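My brother-in-law Haris swore the old tower had all of Grandma's recipes on it -- 284 of them, typed up one winter when she couldn't sleep and scared all of us with how fast she could go. So in October I drove out to Senau to get it, and it rode home in the passenger seat with the belt on, because it kept setting off the chime.

Cinzia came over after supper. She used to fix these for a living and she still can't walk past one with its cover on. "You plug this in yet?" she asked.

"I pressed the button a lot," I said.

"And?"

"And nothing."

She had the side off before I found my glasses. I'd expected dust and maybe a dead moth, but what I got was wires (orange ones, red ones, yellow ones!) and a green board with Dell written right on it, like a name tag at a church supper.

"Well, there's your trouble," Cinzia said. "Somebody took the processor."

I called Haris on speaker. Long silence. Then he said he might have sold a part to Mitiku for 200 bucks, years ago, and did it matter?

"It matters for the dumplings," I said.
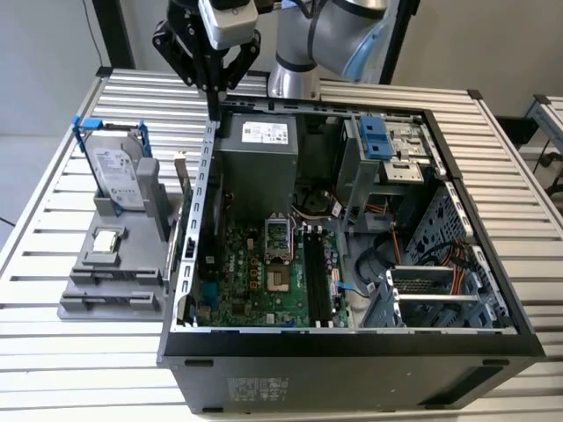 *Grandma's Dell with the side panel off.*

Cinzia pointed to the flat drive sitting low in its cage. "The recipes would be on that," she said. "Not on whatever he sold."

"So they're fine?"

"Ask me tomorrow."

She asked for a small screwdriver and a cup of coffee, and I went to put the kettle on.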